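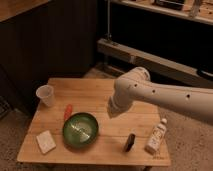 Kaushik
Home and Floors Writer

Zurkbridge Compact Carpet Washer: a long review from a house with a lot of carpet

I put off buying a carpet washer for years, mostly because I grew up with the rental kind, the big rattling one you collected from the supermarket and had to carry up the steps with a grown-up on each end. So when the Zurkbridge Compact showed up in September I had my doubts that anything so small could do the job. I've now washed every carpeted room in the house with it (the stairs too, which I'll get to), and I'm fonder of it than I expected to be of a cleaning machine.

Let me start with the dull things. It runs at 600 watts, which sounds modest next to the big uprights, and the clean water tank holds up to 2000 ml. There are two tanks in all, clean on top and dirty underneath, and they both lift out from the front. The dirty one has a proper handle and a wide mouth, so you can tip it down the toilet without wearing any of it. If you've ever owned a washer with a narrow-necked dirty tank, you already know why I'm going on about this!

Setting it up took me less time than making a pot of tea. The handle slides in and clicks, the hose clips around the back, and that's it. The instruction booklet is another matter. It seems to cover several models at once, and I spent a good while looking for a "turbo pedal" that mine doesn't have.

Now, the washing itself. You squeeze the trigger going forward, let go coming back, and then do another dry pass or two. Those dry passes are worth your patience. My first room was the den, and I rushed it, and the carpet was still damp at bedtime. I slowed down for the bedroom, opened both windows, and it was fine to walk on in socks by late afternoon. The color of the water that came out of a carpet I'd have sworn was clean, well, I'll spare you.

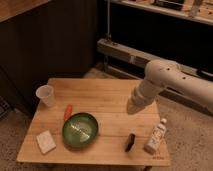
Carpet, wooden table, green bowl: the den.

Pale flecked carpet is a funny thing to live with, by the way. It hides crumbs and lint so kindly that you stop looking, and then one day you move a chair and find there's a whole different shade underneath. I did a test patch behind the bookcase before anything else and I'd suggest you do the same, especially if you don't know what your carpet is made of. Mine came with the house.

I used the sample bottle of cleaner that comes in the box first, then switched to Plimside's unscented one, and I couldn't tell any difference in the results. The Plimside foams a little less, and I like not having my living room smell like a hotel lobby. Whichever you use, go easy. Too much soap leaves the pile feeling tacky, and then you're doing the whole room again with plain water, as I did with the hallway.

The stairs were the weak spot. The hand tool is good, with a nice firm brush, but the hose is short enough that you have to bring the machine up with you a step at a time, and with a full tank it gets heavy. I took a lot of breaks. If your house is mostly stairs, look for something with a longer hose.

It's also loud. The cat went under the bed at the first squeeze of the trigger and stayed there until supper.

One tip for furniture: lift it off the carpet completely until everything is dry. I left a Flituswood bookcase in place and just washed up to its feet, and there's now a faint brown mark by one corner that I've been working at ever since with a white cloth and cold water. It's fading, slowly.

The warranty is 5 years on the motor, with the hose and brushes left out of it. Rinse the brush roll when you finish and leave both tanks open overnight to air. I keep mine in the coat closet with the cord wound around the handle, and it fits beside the boots.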